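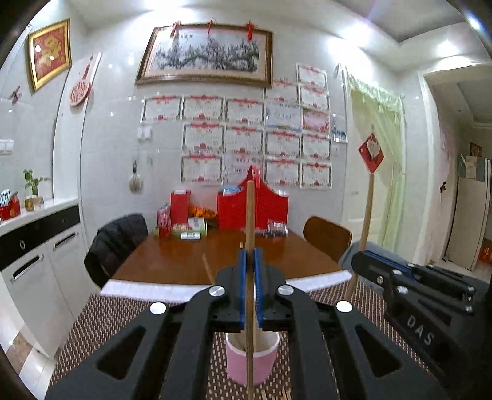 Gripper closed on a chopstick, cup behind it, second gripper at right.

Ticket: Zallo hand-held gripper, left and right jaw position disagree
Opened: September 7, 2021
Status: Waiting on parts
Site: Javier

Problem
On the chopstick-to-cup task, the jaw opening value for the right unit drifts during long sessions. At the start of a session, fully closed reads 0. After more than 2,000 open and close cycles it reads 2 mm with the pads touching. The left unit stays put. Playback on the Lotham arm then stops short and drops the stick over the cup.

Thin sticks make it worse. With blocks and bottles we never saw a drop, so the drift may go back to July, when we changed the pads on both units.

Checked so far
1. Restarted the logger and reloaded the calibration file. No change.
2. Swapped the cables between left and right. The fault stayed with the right unit, so the cable is fine.
3. Wiped the blue pads and pressed the edges down. No lifting found.
4. Ran the open and close check over the loose sticks, jaws wide, then closed with nothing between them.

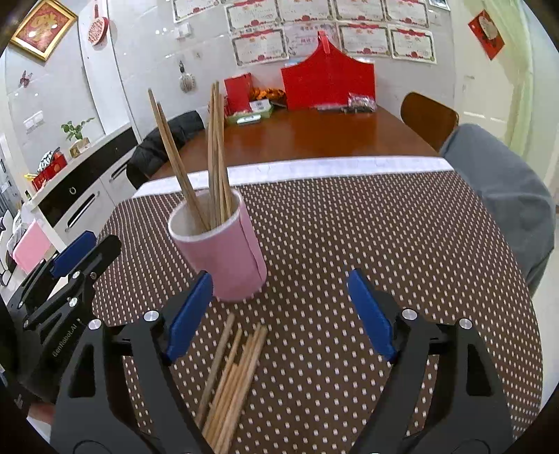

5. Checked the pivots by hand. One on the right unit has side play - you can feel it click when the jaws change direction.
6. Tightened that pivot and ran 11 short sessions. Drift came back in the last two.

Reply from Vollex support
The play points to a worn bushing. Tightening will hold for a while and then let go again. Replace the bushing and redo the zero with the pads touching. On this version the bushing is due at 3,000 cycles, so please do both units at the same visit.

Next steps
Bushing kit ordered for both units. Until it comes, re-zero the right unit before each session and mark any take where closed reads above 1 mm. Do not play marked takes on the arm - the stick can fall outside the cup and get under the wrist.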